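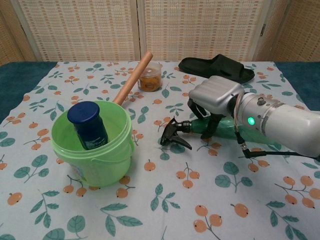
A green bucket on a leafy cloth, doing what buckets do best.

In Praise of the Small Bucket
Jul 25, 2024

I love a small plastic bucket. I love it more than any drawer divider, any stacking bin, any of the clever boxes that snap together and then never come apart again. Give me a light green bucket with a thin handle and I can run a household!

Look at what goes into one. A navy jar with a blue screw lid, leaning a bit because there's room to lean. A wooden stick, poking well out over the rim, and who cares? A box with a lid would have refused that stick. A drawer would have jammed on it. The bucket takes the tall thing and the short thing together, and you can carry the pair of them off to another room with one hand.

My sister and I argue about this every January, when she buys organizers. Last time it was a set of 40 little trays from a shop called Keser, and I'll admit they were handsome. She had them labeled by dinner. By spring she was keeping batteries in the tray marked "ribbon" and ribbon in a mixing bowl. I own 7 buckets (two are really pails, but I'm not fussy) and not one has a label, so not one of them has ever been wrong.

People tell me open storage looks messy. Well, a bit, yes. Put it on a good cloth, though! I feel strongly that sorting should be done on a printed tablecloth, the louder the better -- green leaves, orange berries, the works. A plain white table makes every stray object look like an accusation. On a berry print, a black sandal and a lidded cup of something to nibble look like company. Yes, I know, shoes on the table. My grandmother would have had a word to say. But a sandal has to be set down somewhere while you decide where it lives, and a cloth can be washed.

I used to put everything away the moment I saw it, and I was forever hunting for it afterward. Now I put things out first, all on one table, and stand there for a minute with my tea. Then the bucket goes around the house with me and I drop things off room by room, like a mail route. It's a lovely way to spend half an hour, and I find I hum.

The old hardware store on Gindine Street still hangs its buckets from a hook by the door, every color mixed up together. I went in for picture wire last week and came home with a yellow one. The wire is still on my list.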